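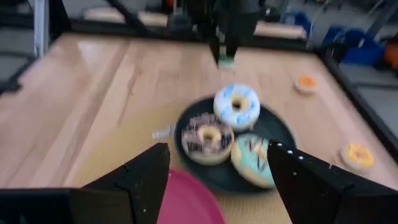
Chapter 5
Learning from demonstrations: how much, and of what?

Kiros Araya and Tolera Birhane
Draft for course use, August 2, 2023

What you need before you start: chapter 3 (camera set-up), the first half of chapter 4 (action chunks). Skip 4.6 if short of time, we don't lean on it.

5.1 The question

You have two arms, a table, some plates and bowls, toy food. You want the arms to clear or lay the table. You collect demonstrations by hand, train a policy, run it, and it does badly. What now? Most students say: more demonstrations. Fair answer. Often the wrong one, or at least the expensive one.

This chapter is about a cheaper answer. We call it layout-first collection. The idea fits in a line: fix the number of demonstrations, and spend your effort on changing where things are before each one starts. Where the plate sits, what is on it, what else is lying about on the table. The operator's skill matters less than people think. The starting layout matters a good deal more.

It came out of the Zestier project, where we had a budget of 400 demonstrations per task and no hope of a bigger one. An earlier project, Hegyi, had 4000 and did worse on new layouts. That comparison bothered us for a long while, and most of the chapter is an attempt to say why it came out that way.

5.2 Three terms

Layout. Everything on the table at the moment recording starts: objects, positions, which way up, what overlaps what. Not the lighting, not the operator.

Layout family. A set of layouts you would describe with the same sentence. "Donuts on a dark plate, other things loose on the table" is a family. "Two bowls on a placemat, one overlapping the other" is another. Families are rough and two people will draw the lines differently. Fine. Write yours down and stick to it.

Coverage. How many families your data touches, and how evenly. A set of 400 demonstrations all from one family has poor coverage however tidy the demonstrations are.

Note that none of these says anything about the motion. That comes in chapter 6.

5.3 Why overlap is the hard case

Take the bowls. Two separate bowls are easy: each has a clear rim all the way round, and the fingers can come in from almost any side. Now slide one over the front of the other. Part of the lower rim is hidden, and if there is something in the lower bowl, part of that is hidden too. The policy has to pick an order. Top bowl first, usually, but it was never told so. It only has the demonstrations.

In Hegyi nearly every layout had the dishes apart, becuase the operators tidied up between runs without being asked. Natural habit. The policy learned tidy tables. 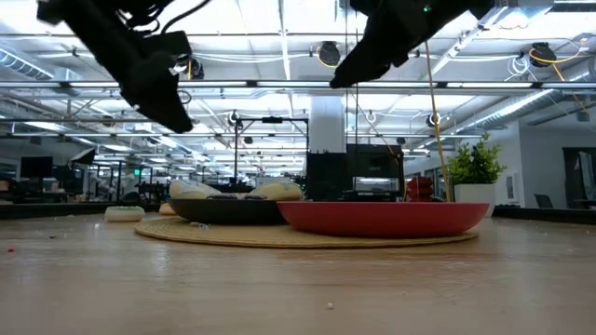 So for Zestier we wrote overlap in as a family of its own and gave it 80 of the 400 demonstrations. The remainder were split over the other families as evenly as we could manage. Operators drew a card before each run and set the table from the card. Slow at first, then quick enough.

Same arms, same training code as Hegyi. We did not touch the network. Worth saying twice, since students always ask: we did not touch the network.

5.4 What we found

Short version. On layouts from families seen in training, the two policies were close and we would not bet on either. On families held out, the Zestier policy was clearly better, and most of the gain was in overlap and in plates with several items on them. The full tables are in 5.9.

Two cautions.

First, the wrist view. Coverage on paper is not coverage as the wrist camera gets it. Come in low over a plate and one finger hides part of what you are reaching for. A layout that looks new from the fixed camera can look much like an old one from the wrist, and the other way about. Check both. Tolera now goes through the wrist recordings before anything else, and it has saved us at least one full recollection in February.

Second, small stuff. Crumbs, bits of broken prop, a loose piece of toy food beside the plate. We started out wiping the table before every run. Then we stopped, on purpose, for part of the set. A policy that has only met a clean table is a policy with one more thing to be surprised by. How much this helped we can't say – the runs were not balanced for it. Treat as a hunch.

5.5 Where the method breaks

If the task is mainly about force (pushing a lid on, pulling a tight stack apart) then layouts won't save you. Eltetti was like that. We ran layout-first on it, got very little, and went back to working on the controller. The test we use now: watch 5 failures. If the gripper goes to the wrong place, this chapter applies. If it goes to the right place and then fumbles, go to chapter 8.

It also breaks if the families are drawn too fine. You end up with one or two demonstrations in each and the policy learns none of them properly. Grudia, our card-printing script, warns when a family gets thin. Don't turn the warning off. People do.

5.6 Drawing up your families

Start with the table as it is now, don't clear it first. Write one sentence for what you have in front of you. Move one thing. Does the sentence still hold? Same family. If it doesnt, write a new one. Carry on until you are moving things for the sake of it.

Then swap lists with your partner and set each other's tables from the sentences alone. Compare with what was meant. The gaps between the two are what we work on in 5.7, so keep both lists.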